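**Progress note, September – Dronthorpe shared workshop arm build**
To: Lovely Buenaventura, Prernum small grants
From: Efren Pascual

The arm is assembled and moving under its own power. We have spent $1,834 of the grant, and $465 is left for the second wrist motor and spare cable.

Calibration took most of the month. The first set of joint offsets was wrong, so I redid them with a dial gauge and the error at the gripper is now small enough to work with. The arm has run roughly 1,000 short moves since then. One belt slipped at the shoulder and was replaced.

The wrist camera is mounted and recording over the grid surface. Blur on fast moves is still a problem – I plan to shorten the exposure and add a lamp.
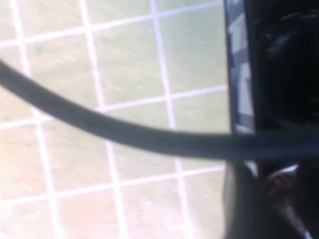

Cable routing comes next. I want a clip at the forearm before we raise the speed, and Ntuli has quoted for two printed versions. Please confirm whether the clips can come out of the remaining balance.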